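Home | Schedule | Handouts | Teams | Contact

Handout 4: Picking, Placing, and Writing Down What You Asked For
by Genji Fujimoto
7/24/25
19 shares | 2 comments

Welcome back! Last session everybody got the arm to move where they wanted it (mostly), and now we get to the part I look forward to every single summer, when it has to do something to an object. Bring your notebook, your printout of Handout 3, and whatever you had working on the Gastus simulator. If your sim run still crashes at the gripper call, see me before lab, it's almost always the units.

1. The task

We call it basket-and-table. There are two halves. In "put," the object starts on the table and ends up in the basket. In "take," it starts in the basket and ends up on the table. You'd think one is just the other played backward! Try it in the simulator and you'll find out pretty fast that it isn't. When you put, you can let go a little high and the basket forgives you. When you take, the fingers have to go down past a rim and come back out past the same rim, and the rim does not forgive anything.

Every team does both halves. Start with whichever one scares you less. 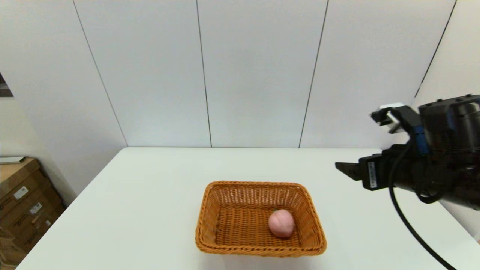
Fig. 4.1. Object in the basket, gripper off to the side.

Look at how much room there is on the left half of the basket compared with where the peach is sitting. For "take," that matters a lot, so before you write one line of code, sketch the basket from the top and mark where the object is. Then draw the fingers coming down with their opening drawn in. Will they fit between the object and the wall? On which side? What if you turn the wrist a quarter turn? I love this step because people who have never touched a robot are just as good at it as people who have, and sometimes better.

Also keep an eye on the cable. The one on our arm hangs in a long loop under the wrist, and when you plan a path over the table you are planning a path for the cable too. Add it to your sketch as a droopy line.

2. Waypoints

A waypoint is a pose you name and save. For "put," your list should have at least these:

home
above_object
at_object
lift
above_basket
release
home

Yes, home is there twice, and yes, you need both. The lift waypoint is the one people skip, and then they drag the object sideways into the basket wall and wonder why the gripper lost it. Go straight up first. Go higher than you think. You can tighten it later when the run is reliable and you're chasing time (Team Halell, I am looking at you).

For "take," write your own list. I'm not giving you this one! Hint: you need a waypoint above the basket on the way in and another on the way out, and they don't have to be the same point.

3. Seeing from the hand

So far we've used the view from the head camera, which is great for planning because you get the whole table at once. The trouble starts at the very end of the approach, when a small error in position is the difference between a grasp and a shove. That's where the wrist view comes in, and wow, does it change how you think about the problem.

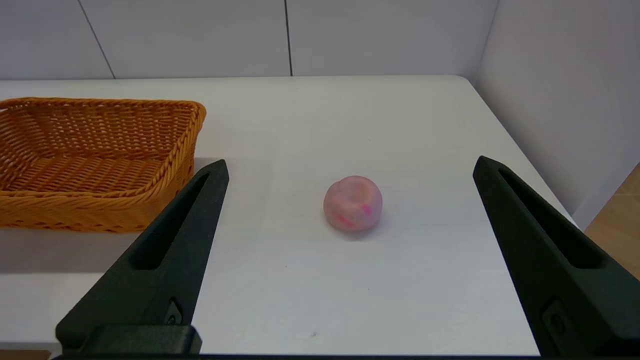 SUMMER ROBOTICS WORKSHOP — TORICO LAB SECTION

From the wrist, the fingers are always in view, and that's a gift. You don't have to work out where the gripper is in the room. You only ask where the object is compared with the two fingertips. If it's between them, you're lined up left to right. If it's closer to one finger, shift toward that side and check again. That little loop (look, shift, look) is called visual servoing, and you'll be writing a very simple version in lab.

What the wrist view won't give you easily is distance. A pink blob could be a small thing close up or a bigger thing farther away. Use the shadow under the object to help you judge where it meets the table, and use the table height you measured in Handout 2. If you lost your Handout 2 number, measure again, please don't borrow your neighbor's. Their arm has its own offset.

A note on color. Lots of you want to find the object by picking out pink pixels, and for this setup that's a perfectly good first try. The table and walls are pale and the basket is orange, so pink stands out nicely. But look closely: the surface goes from pale pink to a much brighter pink in patches. If you set your color range from one bright patch, you'll lose most of the object and your center point will slide off to the side. Sample several spots, light and dark, and then widen the range a bit. Xiao's color picker tool is in the shared folder and it's super quick to learn.

4. Logging

Each run gets one line in the log: run number, put or take, start position from your sketch, success or fail, and a few words about what you noticed. Write the line before you reset the table. I mean it! Memory is terrible at this. Last November's group finished with 2,855 logged runs, and 1,088 of those were "take" runs, and when we sorted the failures by start position the pattern jumped right out at us. Objects near a basket wall were the hard ones. You can't discover something like that from "it worked most of the time."

"Fail" is a fine thing to write. Add what kind: missed, slipped, bumped rim, dropped early. Make up a new word if you need one, just use it the same way each time.

5. In lab

Each team gets 35 minutes on the arm, so come with your sketch and your waypoint list done. Suggested order:

Run "put" at slow speed with the gripper empty and watch the cable.
Run "put" with the object, same speed.
Save a wrist camera still at above_object and mark the object's center by hand.
Compare your mark with what your color code says.
Switch to "take" if there's time.

One hand stays near the stop button the whole time. Swap who holds it so everybody gets to drive.

6. Before next session

Turn in the sketch, both waypoint lists, and your log page. Then write half a page on this: your gripper closes and the object slides out toward the front. Is the problem the position, the angle, or how hard you squeezed? How would you find out using the fewest runs? There are several good answers and I really want to hear yours.

Reading for next time is the first part of the Gastus guide, up to the section on grip force.

Previous handout | Next handout | Back to top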